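Week 3 of the robotics club, and I've finally got something worth posting. If you missed my earlier ramblings, we've entered the student stream of the Temton Challenge, which asks you to get robot arms to put a desktop computer together from parts. No human hands allowed once the run begins! Our team is called Birlow (long story, bad pizza) and we've got 30 minutes on the clock come competition day.

I'm on grasp planning, so my whole life at the moment is working out where fingers should go.
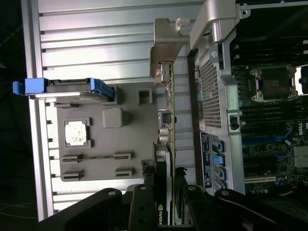 Grasp planning sounds fancy but it's mostly me typing in numbers, running it, muttering and typing in different numbers. RAM is skinny, the CPU is flat and fussy, and every part wants to be picked up its own way. The graphics card is my favourite so far — it's big, and with the gripper holding it like that you can still read the NVIDIA logo down near the fingers. The metal bracket is the bit I worry about, because my model of the card was a plain rectangle until last Tuesday. Now it's a rectangle with a lump on it. Progress!

The other half of the job is the parts tray. Each part has its own spot, so the arm always knows where to go looking. We went through a heap of versions in the Cilport lab, and I've got very strong opinions about slot widths now (ask me at a party, I dare you).

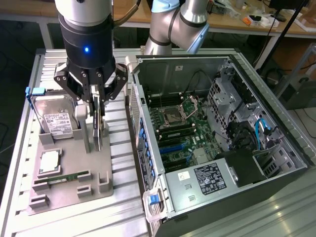 Hard drive, CPU and RAM on the tray, with the tower on its side and the CPU socket open.

I've also been reading up on compliance, which is basically letting the arm give a little when it bumps into something. There's a set of notes by Głowacki that our supervisor passed around, 49 pages, and I understood maybe the first dozen. The diagrams are good though! I've pinched one idea for the RAM, where you tilt it slightly and let the slot do the lining up for you. I haven't coded it yet, so don't hold me to that. 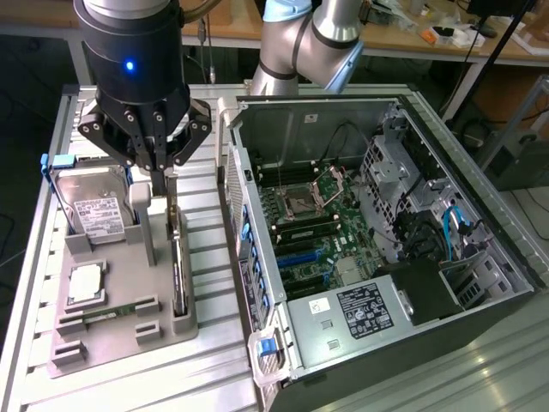 Fingers down by the thin part in the upright holder.

Next job is sorting out my logging, as my last file ran to 2,000 lines and I couldn't find a thing in it. I'll be in the lab again Thursday after my stats tute if anyone from the club wants to come and help me read it. I'll bring the Tim Tams.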